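Shoes Off: A Report on the Lounge in Ondemley House
Interior Studies, Group 5
Pavithra Rai, Theresia Bachmann, Ravindran Nadar
Supervisor: Sumathi Palaniappan

1. The problem

Our residence has a lounge and a rule about outdoor shoes. The rule was obeyed by 14 residents, all of whom left their shoes directly in front of the door. We were given one term and a small budget to improve matters.

2. What we did

We kept the armchairs, which are pale, rounded and far too comfortable for a study lounge. Ravindran wanted them replaced and was outvoted. The carpet also stayed, its long gray streaks having hidden three years of crumbs without complaint. Our one real purchase was the rack, a Skidden with slatted wooden shelves, assembled by Theresia in a single evening and by me in none.

House slides are now kept on it for anyone who comes in. Pairs are supposed to stay together. We wrote this on a card.

The seating side of the lounge, then the rack with its slides: 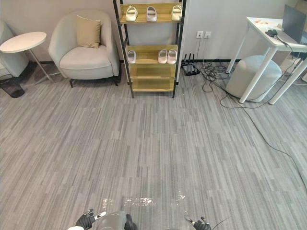
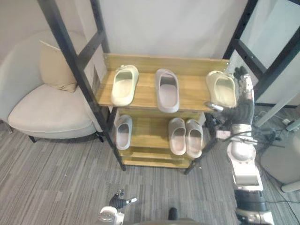

3. Results

People do take their shoes off now. Putting the slides back in pairs is another skill, and one our survey suggests is rare. Low shelves suit the lazy returner, high shelves the proud one. The small round table by the armchairs was meant for books and gets mugs.

4. Still to do

A second rack, if the budget stretches, and a bigger card. Annapurna Sundaram has offered to do the lettering in August.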